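Subject: Re: [pusbridge-skate] Hubmann yard, is it any good?
To: pusbridge-skate list

> Has anybody been down to the concrete behind the Hubmann building
> since the spring? Thinking of a Friday evening meet there instead of
> Terden, as Terden is getting daft with parked vans. Mostly want to
> know what the surface is like for small wheels and whether beginners
> would cope. Also is it flat, or does it only look flat?

Quick one, on my lunch and the phone is dying.

Went round last week. Short answer yes, go for it, with a couple of grumbles.

Surface is plain concrete, big slabs, much nicer than the tarmac at Terden. Joints are thin. On 80mm wheels you hear them more than feel them. My old hard wheels did buzz a bit, so anyone on quads with tiny wheels bring the soft set if you have one. The seams come at you on the diagonal in places and a few of them cross, so tell the beginners to keep their knees bent and not stare at their feet. 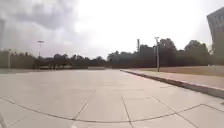
Flat enough. I rolled a tennis ball and it wandered off very slowly, which I'd call flat. Plenty of width for cones, I'd put the slalom line well away from the kerb. Kerb is a proper raised one with dry grass on the other side, so if somebody goes over it at speed they'll land soft but the kerb itself will have their shins. Wrist guards for the newer lot please, had enough of that at Sindow.

Light: there's a lamp post on the grass side. No idea if it comes on, I left well before dark. Would plan to finish by 8 untill someone has checked.

Grit. I took the wide broom and did a strip, twenty minutes, came up fine. If two people come early with brooms we could do the whole cone area before everyone gets there. I can bring one. The broom in the club box has no handle, dont ask.

Cones: we have 200 of the little ones, mostly squashed. Chalk is nearly gone, can somebody get more? The fat sticks, not the dusty stuff.

No loo that I could find, nearest is the garage on the Terden road. No tap either so bring water.

Re the other thread, I'm still for keeping Sindow for the winter sessions. Different question though, lets not do both at once.

Can do this Friday or the one after. Somebody pick and I'll turn up with broom.

Back to work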